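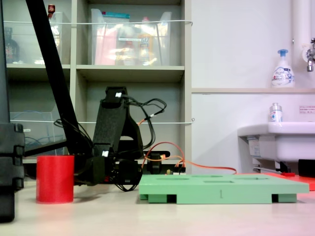
**How did people in Vivari get their drinking water before there were pipes?**

They carried it, mostly, and they carried it a long way. In the early years the town had 2 public wells, one up by the grain market and one down near the river landing, and a household that lived between them would pick whichever had the shorter line that morning. Families with a little money paid a water seller to come by with a cart, and everyone else sent the older children out with buckets before breakfast. Rain barrels helped in the spring, though by late summer they were usually dry or full of things you wouldn't care to drink.

**Was the river water safe?**

Not very, I'm afraid, and people had a fair idea of it even then. The tanneries at Humo were just upstream, and they let everything they were finished with run straight into the current. Old letters in our collection grumble about the smell and the color much more than about sickness, but the sickness was there too, and the parish burial books show it plainly enough in the hot months. Boiling was known as a good habit for babies and invalids. Fuel cost money, so the rest of the family often went without.

**When did the town finally build a waterworks?**

The digging began in April, after the frost had gone out of the ground, and the first stretch of pipe was carrying water by the end of that same year. It was a modest affair to begin with! There was a single pumping house and 6 street hydrants, and you still had to walk to the hydrant and fill your own pail. Pipes that ran right into the kitchen came a good deal later, and they came to the big houses on the hill first, as these things generally do.

**How many people lived here at the time?**

Nearly 3000, if we trust the town rolls, and we mostly do. The rolls left out boarders and the seasonal hands who slept at the tannery, so the true figure was probably higher in summer than in winter.

**Where does the name Ait Brahim Street come from?**

We get this one a lot, and we love getting it. The street is named for the Ait Brahim family, who kept a dry goods shop on the corner and let the neighbors draw from the cistern in their yard all through the worst of the dry years. The shop is gone now (it's the shoe repair place), but the cistern cover is still there in the alley if you go around the back and look down.

**What was Relura?**

Relura was the low ground south of the landing, where the ditches from the upper streets all ended up. It flooded nearly every spring, and rents were cheap there for that very reason. When the sewer was laid the ditches were filled in, and the name slowly dropped off the maps, although you'll still hear some of the older folks use it when they mean the ball field and the blocks next to it.

**Can I look at the old maps and letters myself?**

Of course, and please do come! The maps are kept flat in the back room, so let us know ahead of time which part of town you're curious about and we'll have them out on a table for you. Bring a pencil, as we don't allow pens near the paper. Copies of the letters can be read at the front desk without any notice at all.

Last updated 2022-12-09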